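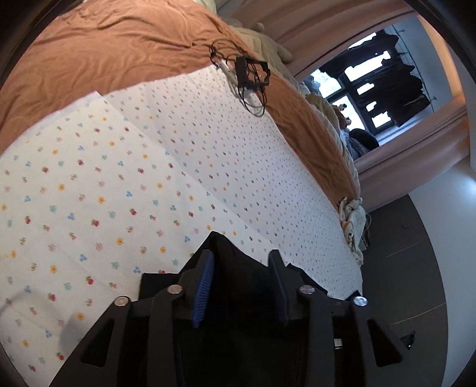
White sheet with the small flower print, on the bed

Cotton sheets going rough after a few washes, hard water?

Posted by Diệp Mạch, 12/30/18

We moved to Waltunport in October and every set of sheets we own has gone scratchy since. They come off the line stiff and the white ones look a bit grey to me. Same powder as before, same machine, warm wash, normal cycle. At the old place in Niltau they stayed soft for years.

The council website lists the water here as 438 mg/L hardness, which I gather is high. I don't want to buy a whole water softener if I can help it, we're renting. Is there something I can put in the wash? I've tried fabric softener and it made the towels worse.

Halfdan Frandsen

438 is very hard. What you are feeling is mostly minerals and leftover powder stuck in the cotton. Powder doesn't rinse out well in water like that, and fabric softener puts another coating on top.

Strip them first. Fill the tub with the hottest water the care label allows, add half a cup of washing soda, and leave the sheets in for a few hours. The water may go an ugly colour. Then run them through the machine with no detergent at all, and do a second rinse.

After that, switch to a liquid detergent and put about 100 mL of white vinegar in the softener drawer. Don't use vinegar in the same load as bleach. Check your machine's manual too, as some makers don't like vinegar on the rubber seals.

Also don't pack the drum. One queen set per load is plenty. If you have a dryer, ten minutes on low before they go on the line takes most of the stiffness out.

ung_laundry

just get new sheets, cheap ones are rubbish whatever the water is. I paid 600 for bamboo ones and never had a problem

sesard7

Agree with Halfdan on the liquid. I'd skip the vinegar and use a proper water conditioner from the laundry aisle, the kind that says it's for hard water. Add it at the start of the wash with the detergent. Mine took 7 washes before I noticed much difference, so give it a month before you decide. Printed sheets I'd do on warm only, the colours on mine faded after a hot soak.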